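Técnicas de Sutura II
Apontamentos da aula 4, prof. Anselmo Mamani

4.1 A almofada

A almofada de treino é cor-de-rosa, tem poros e não se queixa. As duas primeiras qualidades ajudam; a terceira dá maus hábitos. Tratem-na como pele: entrada a 90 graus, saída à mesma distância do bordo. Quem a rasgar preenche a ficha de material, que tem 10 campos e um só interessa.

4.2 O fio

Usamos fio preto porque se vê bem contra o rosa. Vê-se igualmente bem quando faz laços onde não devia. Antes de pegar na agulha, sigam o fio com os olhos de uma ponta à outra. O colega Wálter Ticona defende que se puxe primeiro e se olhe depois; os nós dele estão guardados no armário, para consulta.

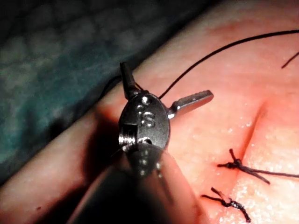 4.3 Exercício para julho

Pontos simples, separados, até gastar 200 cm de fio. Cauda curta, tensão suficiente para aproximar os bordos sem os franzir. Almofadas Jetitmont na sala 739. Não se aceitam trabalhos colados com fita.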